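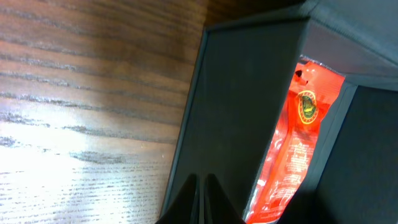
Hitham Parish Records Project
Progress report to the Malinowski Fund
October 25, 2023

1. Cataloguing

Of the 300 registers in the grant schedule, 138 have been catalogued to item level. Work on the Etbridge series is complete. The Skornthorpe series is behind schedule - the burial registers before 1812 were found to be misnumbered and had to be re-sequenced before entry.
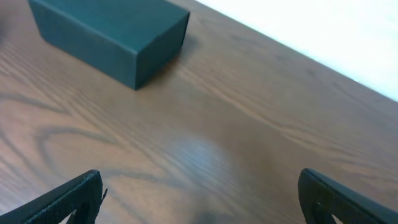
2. Conservation

Surface cleaning has been carried out on 126 volumes. Two bindings need a specialist repair that falls outside the present budget. Brenda Olivares has asked for quotations and will report separately. Humidity in the store stayed within the agreed range except for four days in the summer, when the logger was being recalibrated.

3. Indexing

The name index now stands at 4000 entries. Variant spellings are recorded as written and linked to a standard form.
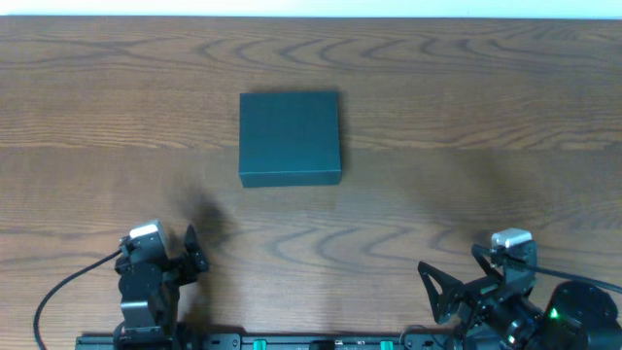 Hòa Mai is checking one entry in ten against the originals, and the error rate so far is within the limit set in the grant agreement. The remaining Skornthorpe entries will be indexed in November. No change to the end date is requested.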